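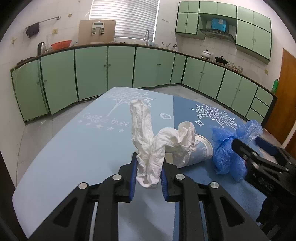

Tissue held in the gripper over the blue tablecloth, with a paper cup on its side and a blue plastic bag still on the table.

Clearing a Table with Hand-Held Grippers: Tips for the Crew

At Durinwood we clean kitchens and break rooms for small offices. Since June part of the crew has worked with grippers, and the clearing they do by hand is what the arms at our Leviner site learn from. The work is ordinary tidying. What changes is the pace and the order you do it in. These tips were put together by Suryani Tambunan and Rawiri Goodwin for people moving over from regular shifts.

Take tissues first

Crumpled tissue is light and it moves when you brush past it. Pinch it near the top and let the rest hang. Squeezing harder doesn't help. If a tissue is stuffed into a cup, pick one to move first and stick with it.

Plastic bags

Close on the knot or a twisted end if the bag has one. A loose bag with no knot should be gathered into a heap, then lifted from the middle. Move the bag well clear of the table before you open the fingers, or it will cling to the pads.

Foam nets and wrappers

Fruit nets catch on everything. Pull them away from the pile sideways, one at a time. Flat wrappers are easier if you slide them to the edge of the cloth and take them there.

Paper cups and containers

Come in from both sides with the pads facing each other. Close until it stops slipping and no further. A holiday container with a metallic rim marks easily, so hold it below the rim. 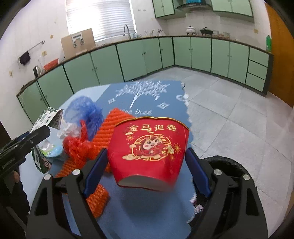
Where the bin goes

Put it on the floor close to the table, with the liner folded over the rim. Long carries are what make your wrists sore. Wenjie Han moved hers a step nearer and went from 13 tables on a Friday to a few more without hurrying.

Hands and breaks

Two grippers get heavy. Set both down between tables and shake your arms out. Anyone with wrist trouble can ask Qianru Meng for a regular shift that week, at the same pay.

What it means for your job

The arms do the late clearing at Leviner now, after 8 p.m. The two people who had that shift moved to days. Sinks, stoves and floors are still done by us, and so is anything with glass. Hours for the fall are posted by the supply closet. Ask Jiahui Song if yours look wrong.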